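Sunday, late

Spent most of the afternoon on the budget sheet and came away trusting it less than when I sat down. The Lokitz quote is in and it looks marvellous until you read the second page. The arm is priced, the gripper is priced, and then there is a line called "integration" with no figure beside it at all. I have been caught by that word before.

Butard are dearer on paper but they have at least put numbers against everything, down to the hoses. They want 455 a month for the service plan, on a term of 6 years. I asked what happens in year four if we stop needing it and got a very friendly email which didn't answer the question.

Stefanou sent a brochure. I asked for a lead time and they sent a brochure.

The claim I keep coming back to is 300 picks an hour. Picks of what? If it is the same cardboard box every time then fine, I believe them. We don't have the same box every time. I want that number again with mixed shapes, and in writing - soft, round, long and thin, all in together.

Things the sheet still leaves out: spare fingers for the gripper, bins (they wear, and I have put down 8 to start with, which is a guess), clamps, replacement cables, floor space, and somebody's time. The last one is the biggest and it is down as nought. I've changed it to a question mark, which won't go down well.

Also can't decide whether we need a second arm this year. The argument for it is that the first will be busy. It may be. I'd like to see it busy before I pay for its twin. 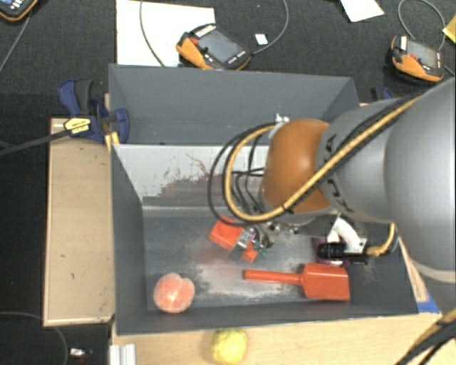 Govutberg wrote back this evening, saying the arm would be the cheap part in the end and that we should put aside around a third of its price again for grippers and fittings, every year, and not believe any quote that left them out. Possibly true. They do also sell grippers.

Left the total blank for now. Must ring Butard about the get-out clause, and ask Lokitz what "integration" costs, and keep asking until it has a pound sign in front of it.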